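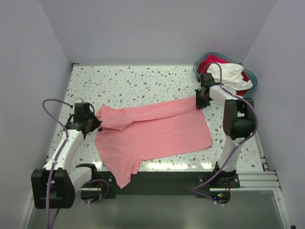

Week three with the Grerkley two-arm kit and people keep emailing so, quick writeup. Not polished. Supper's in the oven.

What I got: the bench version, pair of arms, controller board, cable set, the lot, for 691 plus shipping. Shipping was 63, which stung. Ordered in December, came in two boxes, second box four days behind the first. Naturally the second one had the bolts.

Build went ok. One long evening and most of the next morning. The manual is fine up to the wrists and then goes very quiet. Viola Valentini posted a much better set of photos on the Tonik forum, use those. Arms bolt to the front rail, fiddly, do the plates before the arms go on or you'll be taking it all apart again like me.

Cables. Clip them down. Leave a good fat loop at the gripper end, more than looks right. My first try was too tight and the left wrist stalled every time it turned in. Purple is the only color they ship, dont ask me.

Now folding. That's why I bought it and its what everyone asks about. T-shirts only so far. A plain one in one color goes best. One arm takes a pinch near a sleeve, the other takes the far shoulder, and you pull it a bit tight between them before anything else. If you skip the pull you get a lump. If the pull is too strong, the shirt slides and the hem goes over the front of the table. I still get that more than I'd like.

Grippers - good at picking up a pinch of jersey, bad at letting go. Cloth sticks to the pads. Prasetyo Halim told me to wipe them with a dry rag every so often and that did help, some.

Speed, well. My best shirt was 193 seconds. I can do one by hand while on the phone. Don't buy this to save time on laundry!

Table matters more than I figured. Shiny top lets the fabric slip around nicely, but glare threw off my overhead view until I moved the lamp. Matte might be better, havent tried. Keep the laundry basket at the back corner and check the elbow clears it before you run anything. Mine clipped the rim twice.

Support: wrote to them about a noisy shoulder joint, Rajeshwari Gowda answered the same day and a new part showed up that week. No fuss. Very happy with that bit.

I did look at the Bakker set too. 398, so a lot cheaper, but that's one arm, and one arm and a shirt is just sad.

Would I buy again? Yes, probaly. Wish the manual was better and the pads were less grabby. Towels next, then maybe pants if I'm feeling brave. Ask stuff in the comments, I'll get to it after supper.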